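From: Benjie Mercado
To: home-automation-talk
Date: March 2026
Subject: Re: Can any of them do chores yet?

Dell wrote:

> I keep getting sent clips of robots folding shirts and loading
> dishwashers, and my sister wants to know if she should hold off on
> hiring a cleaner. We also have a bench at work where people put
> brackets into trays all day, and my boss has started asking the same
> kind of question. Is any of this real yet? I don't need the ten-year
> view. I mean could I buy something this year, put it in a room, and
> have it do a job I would otherwise do.
>
> Also, somebody wrote in July that Brunton was about to ship a
> tidying arm. Did that happen?

Taking the last part first. Brunton did not ship. They pushed it back and the page now only has a sign-up form. I would not plan around it.

For the bench at work, the answer is a qualified yes. If the brackets are all the same and they always arrive the same way up, a fixed arm has been able to do that for a long time and you don't need anything new. We put a Rarkholm cell on a job like that and it has been fine. The cost is in the fixtures and the guarding, and in the person who has to come over when a part lands crooked. If your brackets come mixed in a bin, it gets harder. We tried mixed parts on the same cell and went back to doing them by hand after 3 weeks.

For the house, no, with one exception I'll get to. Floors are handled, more or less, if you pick things up first. Picking things up first is the chore your sister is paying for, and that is the part the machines are slow at.

I spent part of the winter on tidying tasks, so I can be a bit more exact about where it goes wrong. The job we used most was clearing a living room table. You have a tray with a few small things in it, and the arm has to take one out and put it somewhere, or put it back. A person does this while talking on the phone. We ran 93 attempts at taking a single item out of a tray with the Flisia software and got 32 clean ones. Clean meant the item came out whole and nothing else in the tray moved. 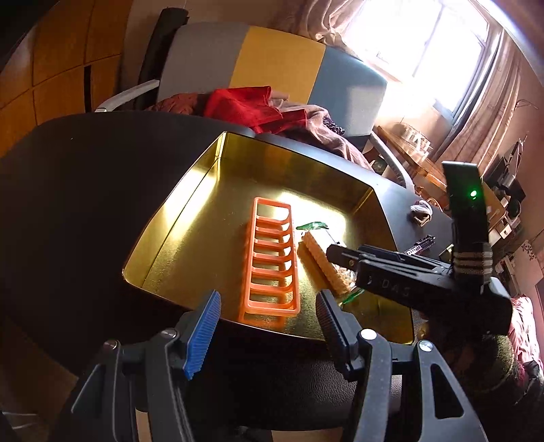
Most of the failures were dull. Shiny surfaces are bad. A metallic tray with tall sides gives the camera a second copy of everything, and the software will sometimes reach for the reflection or decide the floor of the tray is lower than it is. Sunlight from a window makes it worse, and it moves during the day, so a setup that worked in the morning would start missing after lunch. Clear wrapping has the same trouble. The arm sees the bright creases and the printed or colored ends and is not sure where the top of the thing is.

Then there is grip. A wrapped snack bar has some give in it. Squeeze hard enough to be sure and you crush it, go lighter and the wrapper slides. People fix this by feel and don't notice they are doing it. A rigid plastic part with openings in it is easier to hold, but a fingertip can go into one of the openings and then the whole part comes up crooked and drags whatever is beside it. High tray walls leave little room to come in from the side, so you come in from above, and then the gripper blocks the camera at the moment you most want to see.

Cloth I will leave out, except to say that a sofa with a couple of blankets on it is still a hard problem. The shirt-folding clips are real in the sense that the shirt got folded. They usually start with a shirt laid flat on a clear table under even light. Ask what happens with a shirt that has been sat on.

The exception is the Sododau lift-and-carry unit. It does not grasp anything. It slides under a tray that you have loaded and takes it to the kitchen, and it does that well. A neighbor of mine with a bad hip uses one every day. It cost her $3000, the tray has to be theirs, and you need a flat floor the whole way. I would call that a useful product. It is a cart, though, and somebody still loads it.

What has changed in the last year is how the skills get taught. There is a lot more recording of people doing ordinary jobs with hand-held grippers, in ordinary rooms with clutter in them, and the results carry over to new rooms better than what we had before. I think that will matter. The failures I see now are closer misses than the ones I used to see — a fingertip landing on the wrong side of the wrapper, where before it would have hit the rim of the tray.

So for your sister, hire the cleaner. For your boss, write down how the parts arrive at the bench and how often they arrive wrong, then get a quote. If he sends me the cycle time and a drawing of the bracket I can tell him whether the Rarkholm would reach.

One question back to the list. Has anyone tried a polarizing filter on the wrist camera for shiny trays? We put one on for an afternoon and it seemed to help with the glare on the tray floor, but it cost enough light that the far corner went dark, and I didn't keep proper notes. I'd like to hear from someone who did.

Benjie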